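Can a Gripper Wipe Down a Table? Final Report, Household Chores Group
Ximena Tlapale, Yevhen Hutsuliak, Citlali Ayala
Apr 25, 2022

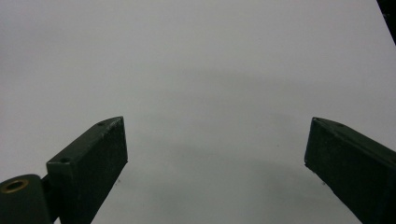 Our question was whether a cheap two-finger gripper, taught by hand-guided demonstrations, could clear and wipe a small table as well as a tired student does it. We picked table cleaning because all three of us do it at our jobs and none of us likes it. Most of the work turned out to be about crumbs. A cup is easy to find and has sides to hold. On a pale, smooth surface, dark specks as small as the two near the green fingers are hard to tell apart from a mark in the finish, and a soft shadow across the surface confuses the software more than the specks do. Our first version treated shadows as spills and kept going back to wipe them.

Setup

The fingers are rigid blocks with slanted tips. We recorded 600 demonstrations, starting in October. Each one was a single chore: pick up a cup, fold a cloth once, or push crumbs to the edge. Anayeli Ibarra from the Kallerwood lab let us use her training code, and we changed only the part that crops the video.

Results

Cups went well. In the last round of tests the arm picked up and moved 28 cups before it dropped one. Folding was poor. The cloth slid off the tips unless it had been laid down with a raised corner, and we ended up leaving folding out of the final test. Wiping was in between. The arm held a sponge and covered most of the table, but it took 11 minutes for a job that takes a person roughly 2.

We also tried the cup program on a shelf at Flanwood, the housewares store where Citlali works. It failed on the first row — the shelf was deeper than our table and the arm could not reach the back.

What we would change

Softer pads on the fingertips would probably help with cloth. A lamp placed low and to one side might make crumbs easier to see, but we ran out of time to test it. Our advisor, Iraís Contreras, suggested a separate tool for wiping so that the gripper does not have to hold a sponge, and next year's group plans to start with that.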